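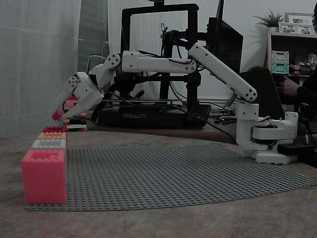 Samombridge Pet Supply — Small Animal Department

The Emov hamster cage is back on our shelves from Friday, with a deeper base and a new set of hideouts. The old version sold out in October and the maker, Dilturar, used the gap to change a few parts that customers had complained about.

The base is now 8 inches deep, enough for a proper layer of bedding. Floor space comes to 940 square inches. The wire top lifts off in one piece, and the front door has a second latch. The water bottle bracket moved to the outside of the cage, so refills no longer mean reaching past the wheel.

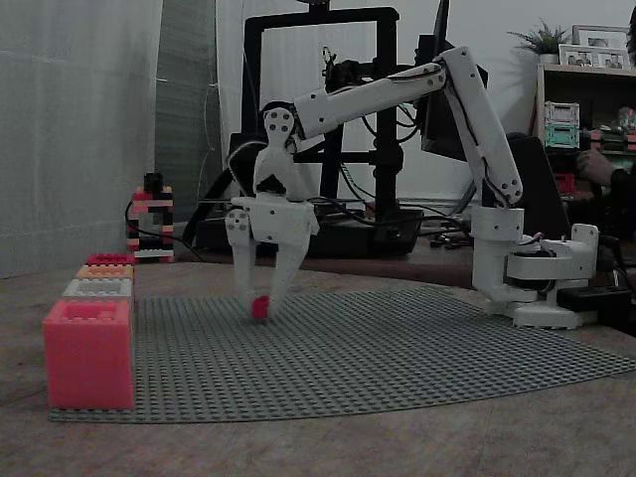
The hideouts in the new Emov come as separate blocks and can go anywhere on the floor. Dilturar suggests leaving the middle clear for the wheel and food dish. Our staff have been setting them up in a line down one side, much like the four big bricks along the left edge of the LEGO baseplate, and that leaves the most running room. Each block is hollow and open at both ends. They should be wiped down with warm water and left to dry before going back in.

The cage suits one Syrian hamster or a pair of gerbils. It should not be used for mice — the bar spacing is too wide for them.

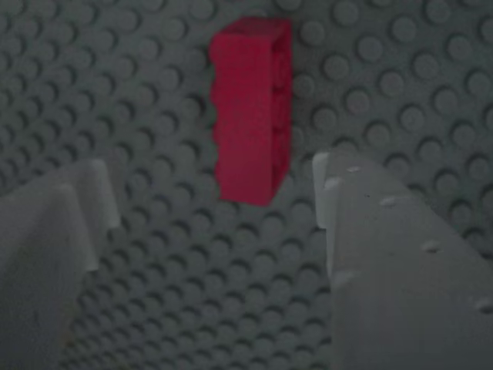

A red LEGO brick lying on its side on a gray baseplate.

Owners of the old cage can buy the second latch on its own for $13. The new hideouts fit the old base too, but the wire top does not. Bring the model number from the underside of the tray and the desk will check it for you.

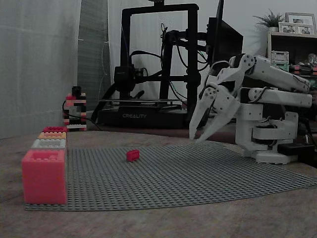

Devadiga bedding now in large bags

Devadiga paper bedding is in stock in 30-liter bags as well as the small size. The large bags are kept at the back of the department, next to the hay. The scented kind has been dropped. Open bags can't be returned.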